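The Case for the Full-Size Display

Position of the Moynihan design office, Feb 6, 2023

Bathroom fixtures are too often chosen from a catalog page. This office holds that a bathtub should be seen standing on a floor, at full size, before any order is signed. A drawing gives the length of a tub. It does not tell a buyer how high the rim comes on the leg, or how far one must lean to reach the faucets.

In December we reviewed 43 orders placed through our Rurel branch. Returns were requested on 18 of them, and almost all concerned size or reach. Noreen Lenihan, who conducted the review, recommended that clients be asked to visit a display room first. We support that recommendation. 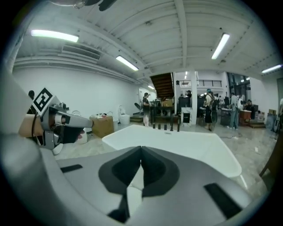

Some colleagues object that floor space is costly and that displays are seldom tidy while stock is being moved. Both points are fair. A carton standing beside a toilet does little harm, however, and a client can still judge the distance between one fixture and the next. Fittings set along the back edge of a tub deserve particular attention, as their placement determines who can use them in comfort. We ask that each branch keep at least 2 freestanding tubs on the floor through the coming year.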